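Flekamska Contour Fill
README for release 5

Flekamska is a command-line tool that turns elevation grids into flat, filled contour bands for printed maps and wall coverings. It reads a single grid, picks band limits, traces the edges, and writes one closed shape per band. Output is SVG or PDF. There is no graphical interface and none is planned.

Installation

Unpack the archive and run the build script in the top directory. A C compiler and the usual math library are required. The PDF writer is optional and is turned off with the no-pdf switch. Builds on 32-bit systems are no longer tested.

Input

The grid must be plain text, one row per line, values separated by spaces. Missing cells are written as a single hyphen. Header lines start with a pound sign and are skipped. Cell size is set on the command line and defaults to 1 map unit in both directions. Grids with unequal row lengths are rejected with error 2.

The sample grid, Sukdale, has 3578 rows. It was built from a hand-leveled survey of the valley and resampled once. Heights are in feet. The northern edge was filled by interpolation and should not be used for measurement.

Band limits

Three methods are available. "Equal" splits the height range into steps of the same size. "Area" picks limits so that each band covers the same share of the sheet. "File" reads limits from a text file, lowest first. The area method is slow on large grids – use the cache switch if the same grid will be run more than once.

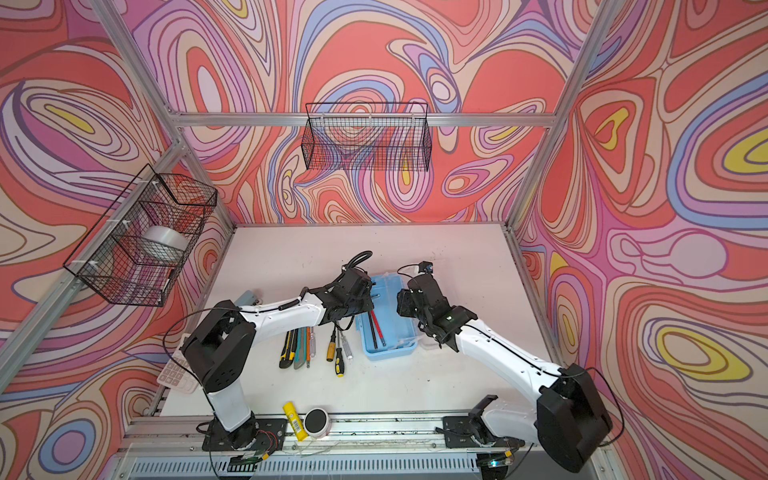
Outlines are drawn after all fills, so a line is never hidden by the band next to it. Line width is given in points and does not change with the output scale. A width of zero turns outlines off. For sheets meant to be read from across a room, widths under 2 points tend to drop out on matte stock.

Colors

A palette is a text file with one hex value per line. If there are more bands than colors, the list repeats from the top. The Rosser palette is the default. The Arkard palette is meant for gray printing and keeps a fixed step in lightness between neighbors.

Known problems

Saddle points that fall exactly on a band limit may produce a shape that touches itself. Most viewers draw it correctly; some plotters do not. Adding a very small offset to the limits avoids this.

Smoothing above level 3 can make thin bands cross. There is no check for this.

Tiled output does not carry outlines across tile edges when the overlap is zero.

Maintainer

Bernadette Ní Chonaill. Bug reports should include the full command, the palette file, and the smallest grid that shows the fault.

Last changed Thu 9 September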